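Speaker notes: Buying a two-arm cell without wrecking your budget
Tue 21 December
Session length 40 minutes, leave time for questions

Slide 1. Opening

Good morning. Thanks for coming in this close to the holidays.

I want to talk about the parts of an equipment budget that don't come from the robot vendor. Most of you can get a quote for an arm. You send an email, you get a PDF. The trouble starts with everything that isn't in the PDF.

Our site at Salem put in its first two-arm cell in April. I'll use that one all the way through, because I know where the money went.

Slide 2. What the quote covers

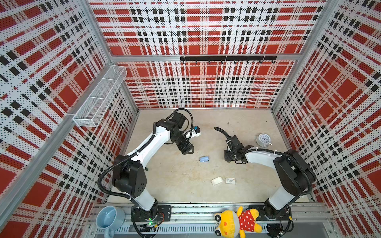
The Lakano quote had two arms, two grippers and the controllers. It did not have the enclosure, the wall panels, the track the arms bolt to, the wrist cameras or any cabling past the base. Those were five separate purchase orders. Look at the corrugated cable running along each arm from shoulder to wrist. That was its own line, and we forgot it in the first draft. Same for the hook rack on the back wall and the wire basket on the left. They are cheap items, but each one still has to be approved by somebody, and approval takes time.

(Pause here. Ask how many people have had an order stuck over a small part.)

So my first request is that you write the list from the finished cell backward. Stand in front of one that already works, if you can get to one, and write down everything you could put a hand on. Then compare it with the quote. What's left over is your real accessory budget.

Slide 3. Accessories and consumables

Skip the table on this slide if we started late. It's in the handout.

Cable ties, spare gripper fingers, spare camera leads. We set up one budget line for these and called it "small parts." The first request for that line was turned down as too vague. The second request had 74 items on it and went through the same day. Draw your own lesson, but I now send the long list.

Order spare fingers with the first shipment. Freight on one pair by itself cost us more than the pair did.

Slide 4. Who I am and why I care about the front rail
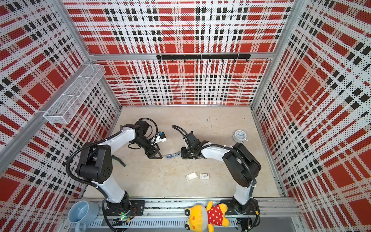 Essam Kettani
Equipment Planning Lead, Wistell

I should have said that at the start. I handle planning and purchasing for the Salem site, and I do not program the arms. Please send programming questions to the people who do.

The point of this slide is mounting. Both bases sit on the same front rail, each on its own black plate. We paid for one long rail instead of two separate stands. It cost more up front. What it bought us was the option to move a base sideways later without buying new stands, and I think that was the right call for a cell whose job changes often. If your cell is going to do one task for years, two stands are fine. Save the money.

Second point is reach. The two grippers need to meet over the middle of the floor. Check that on a drawing before you order, with the real gripper lengths on it. We checked it with bare arms — the grippers weren't on the drawing — and had to redo the spacing.

Third, leave room under the front rail for cable. A tray is easy to put in early and miserable to put in late.

Slide 5. Test items

People laugh at this slide. Test items need a budget line too. Ours is office and household stuff: a stapler, a mug, an alarm clock, a plush toy. Each thing is cheap. The cost is in keeping the same ones on hand. When a product is discontinued, you can't repeat last quarter's test on the same item, so buy extras of anything you plan to compare against.

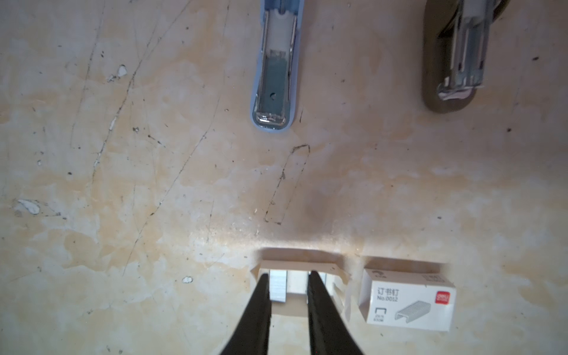 Wrist camera view: open and closed staple boxes at the gripper, No.0012 on the closed one.

Record the part number for every test item, the way it's printed on the carton. We log them in Rasto next to the serial numbers for the arms. The purchasing file for this one cell has 996 lines in it now, and a lot of those are things like staples.

Look at the surface as well. Scratches, stains, pale spots where the finish looks worn. A work surface is a consumable. Put a replacement in the plan from day one and agree on who decides when it gets swapped. We had no line for it at all.

Slide 6. Schedule

Arms had the longest lead time, so we ordered them first and relaxed. Then the frame came late and the arms sat in crates with the warranty running. Ask the vendor when the warranty clock starts. Ask for it in writing — delivery and commissioning can be months apart.

Slide 7. What I'd do again, what I wouldn't

Again: one rail, long parts list, spare fingers with the first order.
Not again: reach check with bare arms, no line for the floor, five purchase orders with five different approvers.

Handout has the blank budget sheet. Questions.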